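Sultdale Hand Gripper Kit: Setup and Care Notes

Maintained by Rajitha Siriwardena. Last edited November 26, 2020. Applies to both units, labeled Resham and Yazzie on the base plates. The Terden prototype uses a different linkage and is not covered.

Contents of this folder

setup.txt - short version of this page for printing
pad_log.csv - one row per pad change
pivot_log.csv - one row per screw check
calib/ - lens and opening calibration, one file per unit
takes/ - 1213 recorded takes, garment handling on beds

Hardware

Each unit is a parallel-jaw hand gripper with a wide-angle camera looking down the jaws. The linkage is black, with triangular cutouts in the outer arms. There are four pivot screws on the front face, two per side. The finger pads are blue and textured. Either unit can be used alone. Folding and spreading of large garments is normally done with two operators' hands on two units.

Setup before a session

1. Wipe the lens with a dry cloth. Lint from knitwear collects on the lower rim.
2. Close the jaws fully. The pads must meet along their whole length. If only the tips touch, go to Pads.
3. Open and close the jaws 13 times by hand. Travel must feel even on both sides.
4. Load the calibration file for that unit. Resham and Yazzie files are not interchangeable.
5. Run the cable back past the wrist and leave enough slack for a full arm reach across the bed. Secure it at the handle with a hook-and-loop tie.
6. Record one empty open-close cycle as the first take.

Pads

Pads are held by double-sided tape over a shallow recess. Replace both pads together, even if only one is worn. Peel from the base end, clean the recess with alcohol, wait until dry, press the new pad for 37 seconds. Write the date and unit in pad_log.csv. Fleece and brushed cotton leave fibers in the ribs; a stiff toothbrush removes them. Do not use tape to pull them out, it lifts the pad edge.

Pivot screws

Check all four with the 2 mm driver at the end of each session. Tighten until side play is gone, then stop. An over-tight outer pivot makes one finger lag, and the opening value drifts against the calibration. Nerea Marín has the spare screws and washers. Thread locker goes on the nut side only.

Known issues

Yazzie: the left finger is slow to return after long sessions. Cleaning the pivot fixes it for a while. Replacement arm on order.
Both: fast wrist turns blur the outer part of the image. Takes are kept, with blur=1 in the index.
Both: black fabric gives low contrast between garment and arms. The automatic jaw detector fails on some of these takes and the opening is entered by hand (Cuiping Qian).

Garment takes
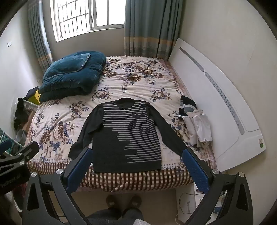
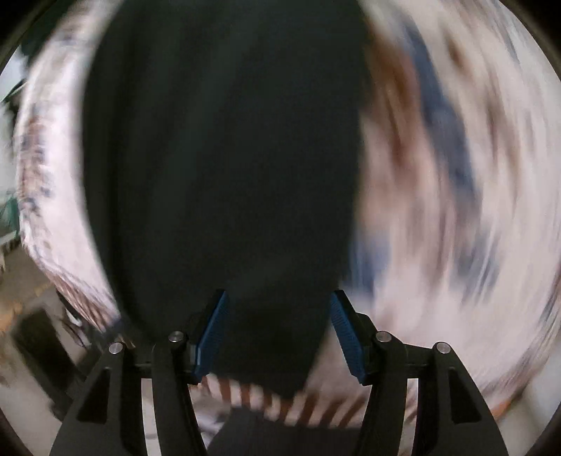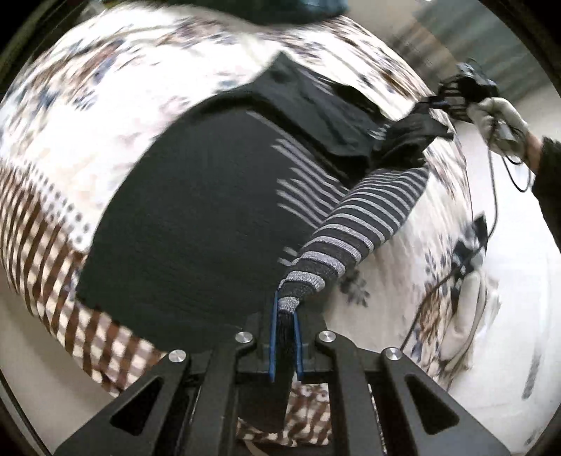
Fig. 1-3. Jaw view, dark garments on the patterned bed cover. Two units in use in the third view.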